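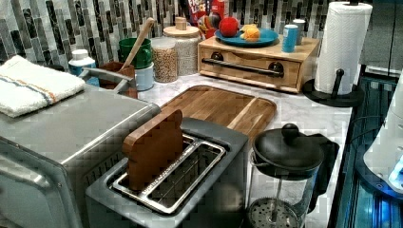 By the Mostero site visits desk

Visits > Towns > Trarnau > Open day at the old charter house

Trarnau lies at the head of a tidal inlet, 17 miles by road from the county seat and two miles inland from the present shoreline. It was a port until the channel silted. The town opens its charter house and adjoining buildings to the public once a year, in May, and I attended the morning session, which began at 9:30. What follows is a record of the visit, arranged in the order in which the buildings were shown.

Access is by the east road. The west road crosses the causeway and is closed for two hours either side of high water. Visitors arriving by bus get off at the grain exchange and walk uphill. The street is paved with river cobble and has a gradient steep enough that the older houses have a full extra story on the downhill side. Parking at the top is limited to residents.

The charter house is a two-story building of local slate with granite quoins. The ground floor was an open market hall, and the arches were filled in when the grain trade moved to the exchange. The outline of each arch can still be read in the stonework on the north side, where the infill is a darker slate laid in thinner courses. On the south side the wall has been rendered and nothing shows.

The charter itself is kept upstairs in a shallow case. The text on display is a copy. The original is in the county record office and was not brought back for the open day. It grants the town a market, a fair, and the right to collect a toll on salt and hides landed at the quay. The toll was the town's main income for most of its history as a port, and the account books, which were out on the table beside the case, run in an unbroken series of 227 years. The early volumes are in Latin. The later ones record the decline in some detail: smaller hulls, fewer landings, then long runs of pages with only rent entries.

From the charter house the route goes down Pietrzak Lane to the weigh house. The lane is named after a family of rope makers, and the ropewalk ran parallel to it behind the present gardens. Its length is preserved in the property boundaries, which are long, narrow, and straight in a part of town where nothing else is. One wall of the tarring shed survives to shoulder height.

The weigh house holds the standard measures. There are seven, bronze, graded by volume, and stamped with the town mark on the rim. The smallest was recast after it failed an inspection. A printed sheet gives the capacity of each in the old local units and in quarts. The local bushel was larger than the legal one, and the town paid a fine for it more than once before giving it up. The beam of the large scale is still in position under the roof, but the pans are gone.

The last stop was the quay at Jumenlow, now a separate parish but historically the landing place for Trarnau. The walk takes half an hour on the field path. The quay wall is in good condition along its inner section. The outer section has rotated seaward, and the coping stones have opened at the joints. Iron mooring rings remain on the inner face, set well above the modern silt level. At the time of the visit the tide was out and the channel was a narrow run of water on the far side of the mud. A marker post on the slipway gives flood levels, the highest being above the sill of the nearest cottage.

There is a dispute between the two places over the date of the first quay. Trarnau takes the charter as evidence that it existed at the time of the grant. The Jumenlow guide sheet places it a generation later, on the ground that goods could have been landed on the open beach. The stonework does not settle the matter. The lowest courses are below the silt and have not been excavated.

Practical notes. The charter house stairs are steep and have a rope in place of a handrail. The weigh house is one room and admits small groups only, with a wait outside. The field path to Jumenlow has two stiles and is soft at the lower end after rain. Guide sheets are free at the charter house door, and the Trarnau sheet has the better map. The record office sells a transcription of the charter with a translation on facing pages, and a few copies were on the table upstairs. The afternoon session follows the same route in the reverse direction, tide permitting.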